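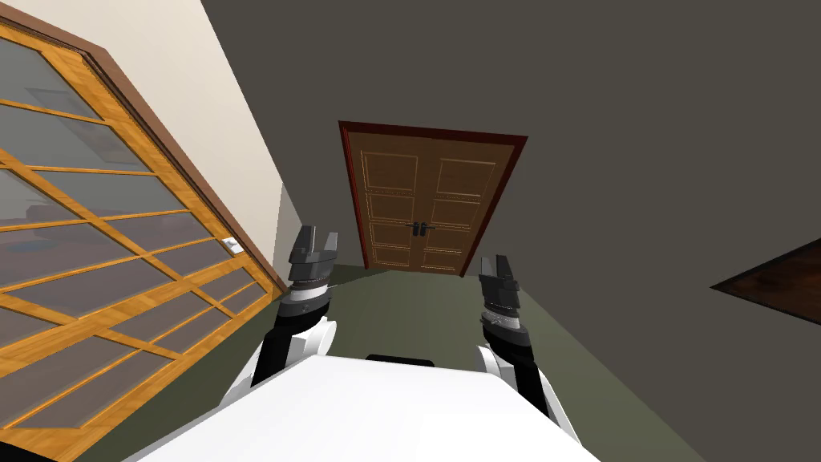
Courses > Interior Planning > Unit 2 > Hallways and Circulation

Hallways and Circulation: Notes for Unit 2

Welcome back, everyone, and thank you for the thoughtful floor plans you turned in last time (I have read almost 80 of them now, and I enjoyed myself more than my family thinks is reasonable). This unit is about the parts of a building we walk through on the way to somewhere else. Planners call this space circulation, and beginners tend to draw it last, with whatever is left over.

Please try drawing it first. Take a pencil and trace the path from the front door to the kitchen, then from the bedrooms to the bath, and see where the lines cross. Where they cross a lot, you need width. Where a line runs a long way without meeting anything, you may have more hallway than the house can afford, and those square feet have to come from a room somebody wanted.

Width. Read your local code before you settle on a number, and then ask what has to pass through. A person carrying a laundry basket needs more room than a person with empty hands, and a sofa making a turn needs more than either. In the Gillies house, which we'll use all term, the hall meets code and you still can't get a box spring around the corner.

Doors. A double door at the end of a hall gives the eye a place to land, and it makes moving day a good deal kinder. Always draw the swing! Two leaves that open into a hall can block it completely, and I take off points for missing swings every single term.

Light. Long halls get gloomy in the middle. Borrow daylight from a neighboring room if you can, with a transom or a glazed panel, and keep the walls pale. The Oketa library annex does this nicely, and it's worth the bus ride if you have a free afternoon.

For next time: read chapter 9, skipping the part on elevators, and bring 2 sketches of a hallway you use often, one as it is and one as you'd like it to be. Messy is fine. I'd much rather see eraser marks.

Related handouts
Stairs and Landings
The Graltent Apartments: A Plan Study
Reading a Section Drawing
Storage Walls at Gistus Court

2 comments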